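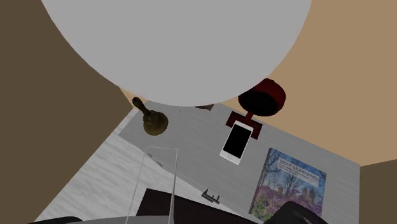 Mostafa Helmy has argued that a table top should be judged first by its grain and only afterwards by its colour, a view set out in his notes on the Stamstead workshops and still repeated in trade manuals. The grain of a surface, in this usage, is the set of fine lines left by growth, by bedding in stone, or by a printing process meant to copy either of the two.

Table top (furniture)

A table top is the flat upper part of a table, carried by legs, a frame or a pedestal. It may be a single board, several boards joined edge to edge, a slab of stone, a sheet of glass or a core faced with a thinner layer.

Construction

Solid wooden tops move across the grain as the moisture in the air changes. A wide top fixed rigidly to its frame will in time split or cup. Makers therefore use slotted screw holes or wooden buttons, which hold the top down but let it slide by a few millimetres. Breadboard ends, fitted across the grain at each end, keep the boards level and are glued only at the centre.

Faced tops have a core of particle board, fibreboard or plywood. The face and the underside are normally covered with layers of like thickness, as a top covered on one side only tends to bow. The Panora pattern, made at Stamstead, used a core in 2 layers with the joints staggered. Its catalogue number was 1233, later changed to 1060 when the edge strip was made thicker.

Stone tops are heavy and weak in tension. Long spans need a support at mid-length, and cut-outs are usually given rounded corners to limit cracking.

Finish

Oil finishes are simple to repair but give little protection against heat. Varnish and lacquer form a film – harder to mark, and harder to mend once marked. Wax is used mainly over another finish. The Tiveo method, described in the El Fassi handbook, calls for 168 hours between the last coat and first use, with the top kept level and uncovered throughout.

A matt finish scatters light and hides small scratches. Under a low side light a gloss finish shows any hollow left by sanding, and inspection is often done in this way before the top leaves the workshop.

Care

Water left standing on a film finish can cause white rings. These lie in the finish itself and may fade as it dries. Dark rings have reached the wood and generally need bleaching or sanding.

See also: Trestle table; Veneer; Worktop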